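Ticket 2294
Product: Falleo peel-and-stick wallpaper, swirl pattern
Opened: 8/22/20
Status: Solved

Problem
Right wall of my drinks corner won't stay stuck. The back wall went up like a dream and I love it so much!! But the seam on the right started lifting near the table, with a bubble some 20 inches up.

Reply from Heton support
What a fun pattern to work with! Was the wall painted lately, and did you wipe it down first? Please also send the roll number.

Customer
Roll 256, same as the back wall. Painted in December, satin finish. I wiped the back wall but I think I skipped the right one, oops.

Reply from Heton support
Dust is our best guess. Peel the strip back slowly from the bottom, wipe the wall with a damp cloth, let it dry overnight, then press it down again from the middle out. A hair dryer on low helps with the bubble. Pull the table away while you work.

Customer
It worked! Bubble gone, seam flat, and I ran my hand over it again this morning to be sure. Table is back in the corner and all my colored cups are out again. The lime green one and the blue one look SO good against the coral and purple. Still deciding if the pink tray stays.
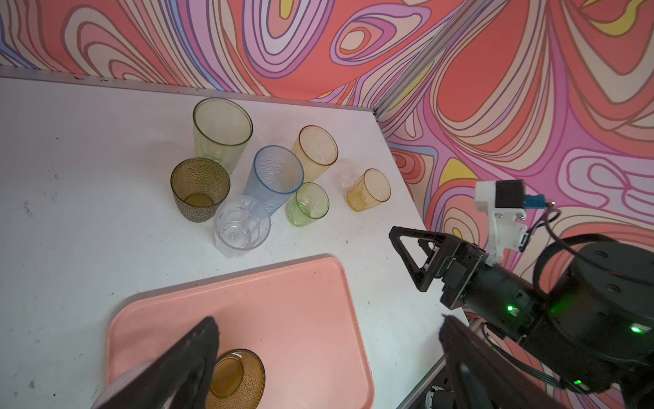
Attachment 1: cups and tray on the white table, swirl paper on both walls

Reply from Heton support
Love it, enjoy the corner! Closing this one. Reply within 114 hours to reopen.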